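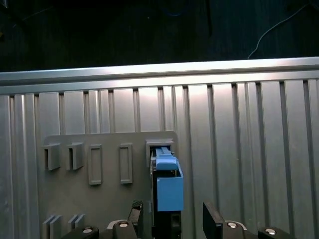
Subject: Re: [tullby-residents] Washing machines at night, what do others do?

Hello all,

I was reading this thread from the beginning yesterday evening and I would like to add our experience from Nurmi, where I lived before I moved to Tullby. Sorry if the message is long. I write slowly in English and then I do not want to throw anything away.

On January 14:20, a member from the Betby side wrote:

> We have the rule of no laundry after 22, but the people on
> shift work say they can not follow it. One family
> comes home at 23 and the children need clean clothes in
> the morning. On the other side, the bedroom below the
> laundry room gets all the noise of the spinning.
> Has any building found a solution which is not only
> a new paper on the door? We have already three papers
> on the door.

In Nurmi we had the same problem, and also the papers on the door. Our building had 63 apartments and one laundry room, on the ground floor, with a bedroom wall directly against it. The first thing we learned is that people were complaining about different noises with the same word. Some of them meant the spinning. Others meant the door of the room, which was heavy and closed with a bang. One neighbor was disturbed mostly by people talking in the corridor while they waited for the dryer.

For the door we bought a slow closer. It was easy to install and after that the complaints about the door stopped completely. I would begin there, even if your door does not seem so loud in the daytime. Please go and listen to it from the bedroom, late, when the street is quiet.

For the spinning we changed the rule. Washing was allowed until midnight, but after 22 only with the low spin program. The clothes come out wetter, so you must hang them longer, and not everybody was happy with this. But the shift workers accepted it, and the family behind the wall accepted it too, after a trial of one month. It was important that it was called a trial. I think if we had said "this is the new rule" there would have been a fight at the next meeting.

We also put rubber mats under the machines. Here I must be careful, because my opinion and the opinion of the neighbor were different. I could hear a difference and she could not. The mats did stop one machine from moving across the floor, so I do not regret the money. Check first that the machines stand level. Ours did not, and part of the shaking came only from one foot that was too short.

About the booking system: somebody in this thread recommended Ciltska. We used it in Nurmi for the last year I was there. It is good for seeing who has which time, and you can close the late times for certain machines. It is less good for older residents who have no smartphone, so we kept a paper list too, and one person copied it in every evening. That is a boring job and you should agree in advance who will do it and what happens during the vacation. Twice we had double bookings, both times from the paper list.

I have two questions for the Betby people. Is the floor in your laundry room concrete or wood? And does the room have its own water meter? I ask the second one since we had big discussions about cost when the use at night went up, and the meter ended them quickly.

If anyone wants the text of our trial rule, I can translate it and send it to the list. It is half a page.

Kind regards,
a resident of Tullby, second staircase

--
tullby-residents mailing list
To leave the list, send an empty message with the subject "unsubscribe"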